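Why is soil brown?

Dig a hole almost anywhere in Britain and you will find something brown at the bottom of it. It might be dark like cocoa or pale like a biscuit, but it will probably be a kind of brown. Soil scientists find colour very useful. It tells them what the ground is made of before they do any tests.

Soil starts with rock. Rain, frost and plant roots break rock into smaller and smaller bits. The biggest bits in soil are sand, the middle-sized ones are silt and the tiniest are clay. Most of these bits are not very brown when they are clean. The colour comes from what is mixed in with them or coats the outside.

Two things do most of the colouring. The first is humus (say "hew-mus"). This is what is left when leaves, roots and dead insects rot away. Humus is very dark, and a little of it goes a long way. The second is iron. When iron meets air and water it rusts, and rust can be red, orange or yellow. Mix dark humus with rusty iron and you get brown.

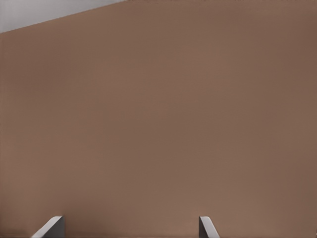

A reader from Udby School wrote in to say that the soil in their garden is grey and smells of eggs, and wanted to know if it was poorly. It isn't poorly, but it is probably waterlogged. When soil stays full of water, hardly any air can get in. The iron changes and loses its rusty colour, so the soil turns grey or even bluish. The eggy smell is a gas made by tiny living things that can manage without air.

Soil is laid down in layers, and each layer can have its own colour. The top one is usually the darkest -- that is where the leaves fall and the worms live. Below it is the subsoil, which has less humus, so the iron colours show up better. Under that is broken rock.

How do scientists write a colour down? One person's "reddish brown" is another person's "orange". So they carry a book of small coloured squares and hold a crumb of soil next to each one until they find a match. Each square has its own code, with a part for the colour family, a part for how light or dark it is and a part for how strong it is. A strong colour looks bright and clear. A weak one looks closer to grey.

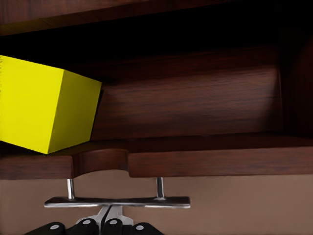 Strong yellow next to dark reddish brown.

Try it yourself. Put a spoonful of soil on white paper and look at it in daylight. Now add a few drops of water and look again. Wet soil nearly always looks darker, so scientists write down whether their sample was wet or dry. Wash your hands when you have finished.

Words to know
Humus: the dark, rotted remains of plants and animals.
Subsoil: the layer under the topsoil.
Waterlogged: so full of water that there is hardly any room for air.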